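Flovness Two-Slice Toaster, Gloss Black

There are toasters with screens now. There are toasters that will text you. The Flovness makes bread brown, and we've stocked it long enough to feel that this covers the subject.

It has two slots, side by side, under a rounded black shell that shows every fingerprint you own. Inside each slot a double row of wire guards keeps the slice standing up straight and away from the hot parts. Thin sandwich bread stays put. So does a slab of home-baked, up to a point, and you'll know the point when you reach it.

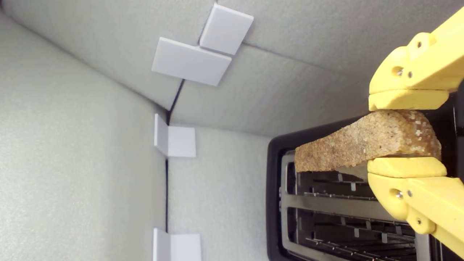 The browning dial has the usual numbers, and they mean what numbers on a toaster have always meant, so start low. From a cold start, a medium slice takes 2 minutes and 15 seconds. The second round goes faster, as anyone who has walked off during the second round can tell you. The lever lifts a little past its resting spot, which helps with English muffins and other short customers.

The crumb tray slides out the back. Please slide it out sometime before February.

Cord length is 90 centimeters, so it wants to live near an outlet. Wipe the shell with a damp cloth once it has cooled, and keep forks out of it.

Price: $49. If you need four slots, look at the Aletti, which costs more and takes up half the counter. The Rissanen is quieter, if toaster noise is a thing that has been troubling you.

Comments

crustfirst
Bought this to replace a Clikell that only did one side. Both sides now. Very happy.

mapleandrye
Fingerprints are no joke. Mine looks like a crime scene by breakfast.

dot_in_the_kitchen
Does it take bagels? The big ones?

slowbutter
@dot_in_the_kitchen If you slice them thin and push a little. I've had one get stuck, so unplug it before you go digging.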